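Home | Trips | Labs & Fairs | About | Contact

So I finally made it to the December open day at the Vornero lab, and of course I got there right as the block demo went wrong! The arm (they call it Certon) had done 71 pickups that morning, then on the next one it squeezed, lost its grip signal and kept closing — fingers grinding, red light, everybody one step back. The emergency stop worked fine, but the restart took 12 minutes. They blamed a worn cable in the wrist. I stayed for the second round and had a very decent coffee.
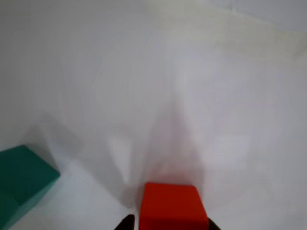 Red block in the gripper, green one to the left.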